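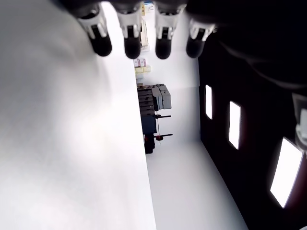
What should you budget for first when buying a two-armed robot with proper hands?

Spare fingertips and the service contract, then the arms. The arms are the figure everyone negotiates, and they are also the part least likely to need money in the first year.

I have been through the numbers again ahead of the February order and want them written down before the spreadsheet changes. We had quotes from Jarnis and Skimley. Jarnis is cheaper on the base unit and charges separately for the hand controller, the wrist cameras and the second set of cables. Skimley includes all of that but will only sell the hands in pairs. If one hand fails out of warranty you buy two.

Our first plan left out consumables completely. Sumeya Gebremichael spotted it when she went through the draft. She asked what line the fingertips came under, and there was no line. We now have 3,000 set aside for hand parts, covering tips, finger covers and one wrist collar. Leonie Hämmerli thinks this is low. She may be right, but it is a figure we can defend with the parts list, and I would sooner defend a small figure than guess at a big one.

Lead times matter as much as price. Skimley quotes 28 days on hand parts and 59 on anything from the elbow up. Jarnis would not put a figure in writing. I have asked twice.

Soft goods are the cheapest line in the plan and the one that gets argued over most. Rigid test blocks are easy to specify and tell you very little about grip on fur or cloth. Plush toys cost next to nothing, shed into the joints, and vary between batches of the same product. Buy several of each at once and keep one back unused.

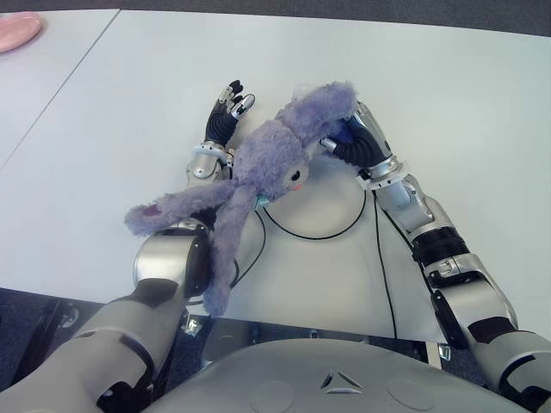
Two-handed hold on the purple plush, over the white table.

Cables are the other thing to plan early. Corrado Serra wants proper routing under the table before any new arm goes in. I have put it under fixtures, along with a second table of the same height. Matching heights sounds trivial until you order from a different supplier and find a lip at the join.

Training came out at three days on site for both suppliers. Ask whether travel is included. With Jarnis it is not.

Still open: whether Atham will take the old unit in part exchange, and who signs for the insurance. Shewit Dinsa has the forms for the second. For the first I am waiting on a call back, and the draft budget assumes we get nothing for it.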